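Dicas da casa: o que aprendi no dia aberto da Galbraith

Fui ver os robôs e voltei cheia de ideias para a cozinha!

Antes de arrumar a fruta, deixem a mesa livre e afastem as peças umas das outras (o Ignacio Fuentealba, que fez a demonstração, insistiu muito nisto). Caixas empilháveis com gaveta poupam imenso espaço. E a carambola fica sempre por cima, que as arestas pisam num instante. Em agosto há mais, e eu vou de certeza!
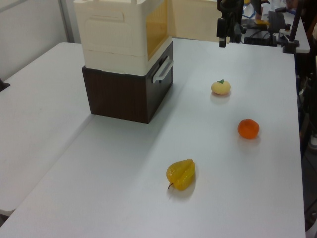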